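Trikadetti Room Heater Reviews

Customer reviews of small electric room heaters, gathered for text classification. The set covers fan heaters, oil-filled radiators and ceramic towers sold for home use.

Contents

The full set holds 3335 reviews. Of these, 2569 are in the training file and the rest are in the test file. Reviews cover 16 models from three makers: Tallow, Van Acker and Sketix.

Fields

review_id — a plain number, unique across both files
maker — as printed on the box
heater_type — fan, oil or ceramic
stars — 1 to 5
text — the review, with names and order numbers removed
topic — one of 4 labels: noise, warmth, running cost, build

How the labels were made

Each review was read by two people and given the topic it spends the most words on. Where the two readers disagreed, a third reader chose. Short reviews such as "works fine" were left out before labeling.
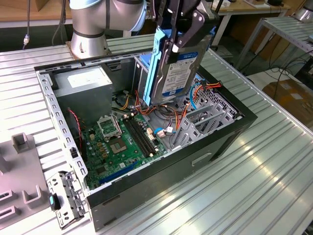

Known problems

Most reviews were written in the cold months, and very few date from after April. Oil-filled radiators are underrepresented. Some buyers mix up watts and running cost, and we did not correct them. A Sketix tower was sold under two model names — both are kept as written.

Changes

Saturday, September 23, 2023: removed duplicate reviews and fixed the star column in the test file.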